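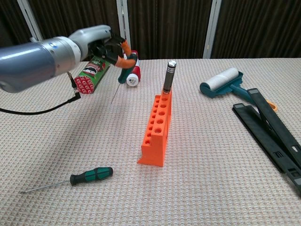

Slide 1. Table with waffle-weave cloth, screwdriver, Pringles can.

Speaker notes: How packaging gets labelled for small kitchens
Virgil Jitaru, Godier

Slide 1 (leave up while people sit down)
Say name and where I work. Godier repacks dry goods for small shops and canteens. I have been on the label side for most of that time, and before that I was on the packing line at Plakow.
The talk is on best-before dates and lot codes on small packs. Questions at the end, but stop me if a word makes no sense.

Slide 2. Two dates, two meanings
"Use by" is for safety. "Best before" is for quality. Most of the room will know this. Say it anyway, slowly, as half the complaints we get come from people mixing them up.
Rice, lentils, pasta, flour and sugar all carry best before. We don't pack anything with a use by date, so I will not go into it further. If someone asks about chilled food, send them to the Văduva people, who are on after lunch.

Slide 3. What happens when you split a sack
A 25 kilo sack comes in with one date and one lot code. It goes out as small bags. Each small bag needs a date no later than the one on the sack, and a code that leads back to it.
The common mistake is to start the clock again on the day of packing. The flour doesn't know it has been moved. Show the bad label first, let them find the fault, then show the good one.
Pause here. Somebody usually asks whether the date should be shorter after splitting. Answer: for wholemeal flour and nuts, yes, we shorten it. For white rice, no.

Slide 4. Our old code
Read it out: packing line, shift, day number, sack number. Eleven characters. It worked on paper. In the canteens it did not, as staff read it over the phone and got zero and the letter O swapped.
Tell the Kukier story. They rang in July about weevils in a batch of semolina, read us the code, and we pulled the wrong batch. The right one stayed on their shelf for another week. Keep this short, they were good about it.

Slide 5. The new code
Six characters, no O, no I, no S. Printed in 14 point, which is larger than we wanted and made the ingredients panel tight.
We have put 2,130 labels through since the change. Of the first 200, we had 40 back from shops with comments, mostly on size and on where the code sits. Bottom right corner was covered by the shelf strip. It is now top left on everything.
Don't read the table out. Point at the bottom row only.

Slide 6. Ink and rubbing
Thermal print fades near a cooker. We knew this and still used it for two years as it was cheap. A canteen shelf above a range will turn the label pale in one summer.
Transfer ribbon costs more and holds up. For bags under 280 grams we still use thermal, as they sell quickly. For anything bigger, ribbon.
Pass the two sample bags round at this point. Front row first. Ask for them back.

Slide 7. Decanting at the customer's end
This is the part we can't control. The cook tips our bag into a tub and bins the label. Date gone, code gone, allergens gone.
What has worked: a second label on the back that peels off and goes on the tub. What has not worked: a poster asking people to cut out the label and tape it on. We sent the poster to every customer and I have seen it on a wall twice.
Peel-off label must survive being washed off, so weak glue. First glue was too good and we had cross emails about it.

Slide 8. Allergens
Skip if past 11.20. If there is time: bold type, same order as the ingredients, and repeat on the peel-off. Mention sesame, it gets missed in the seed mixes.

Slide 9. Costs
Peel-off label adds a penny and a half per bag. Ribbon adds less than that. We put the price up once to cover both and lost one customer.

Slide 10. Questions
Likely ones: Can we have the code list? Yes, email me. Do we do scannable codes? Trying it on oats, nothing to report yet. Who checks the labels? The line lead, one bag in every box, and signs the sheet.
Collect the sample bags before leaving.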